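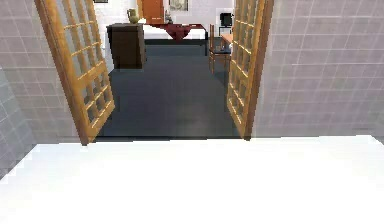 Botano has ordered a second season of its hospital comedy Povgate, the streaming service said in November. The new run will be longer than the first and is expected to begin filming in the spring.

Povgate follows the night staff of an underfunded county hospital in a river town that shares the show's name. The first season ended with the emergency room closed, the head nurse suspended and the hospital board voting to sell the building. Season two picks up the morning after that vote, according to a short plot summary released with the renewal.

The series is produced by Orozco, the independent studio behind the legal drama Polter. Both shows will now be in production at the same time for the first time. Polter is in the middle of shooting its fourth season and will finish before the Povgate cast is due back, though the two will share some crew and office space.

All of the regular cast members are under contract to return. Two guest roles from the first season, the hospital's lawyer and the ambulance dispatcher, have been moved up to series regular. Casting has started for a new chief of medicine, described in the summary as "a former Army surgeon who has never managed anyone who could say no." The role is being cast as either a man or a woman in their fifties.

The writers' room opened last month and has outlines for the first half of the season. At least one episode will take place entirely away from the hospital, at the home of one of the doctors. Orozco said the first season used only a handful of locations outside the main ward and that the writers had asked for more.
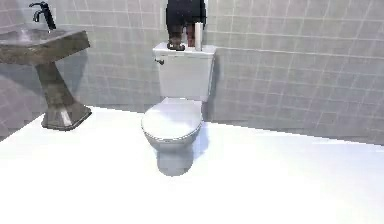 A simulated bathroom with tiled walls, a toilet and a pedestal sink.

Production will stay in the same converted warehouse that housed the first season. Orozco has signed a new lease on the building and plans to add a second stage, which will hold the standing sets for the characters' homes. The company expects to hire 100 local crew members and has put out a call for 500 background performers, mostly to play patients and visitors. Applications for background work open in January, and no acting experience is required. People who appeared in the first season may apply again but will not be given the same parts.

The first season was released two episodes at a time, a schedule that drew complaints from some viewers after a three-week gap in the middle of the run. Botano said season two will be released weekly with no breaks. It has not given a premiere date, but the service usually needs eight or nine months between the start of filming and release.

Botano does not publish full viewing figures. It said only that Povgate was among its most finished comedies of the year, meaning that a high share of people who started the show watched it to the end. A fan petition asking for a renewal had gathered more than 670 signatures by the time the order was announced.

The service also confirmed that Polter will return to its 9 p.m. slot on the Botano live channel when its new season is ready. A crossover between the two shows has been discussed on fan boards, but Orozco said none is planned.

The first season of Povgate is streaming now on Botano. A set of deleted scenes, including a longer version of the board meeting in the finale, will be added next month.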